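Parts bin

A parts bin is an open-topped container used in workshops and warehouses to hold loose stock such as bars, offcuts and fasteners. Most are rectangular, and metal types are usually finished in grey enamel.

Construction

Larger bins are divided into compartments by fixed or sliding partitions. The Iltcombe pattern, widely copied, has a flat metal floor and a rated load of 500 kg. The Bumuvitz pattern is shallower and has 7 partition slots on each long side.

Use

Bar stock is laid lengthwise in the front compartment, where it can be reached without leaning over the partition. Bars of different lengths are kept apart. Floors lose their finish through sliding contact and are left bare once worn.
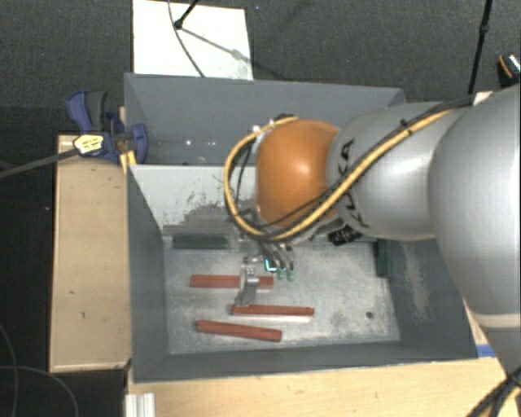 Narrow bars are stored in a single layer when they are to be picked one at a time, with a gap left between neighbours. Stacked bars tend to roll or bind at the ends. Plustance bins are labelled on the short side, with the colour of the label matching the stock list.

See also: Shelving; Tote box; Bar rack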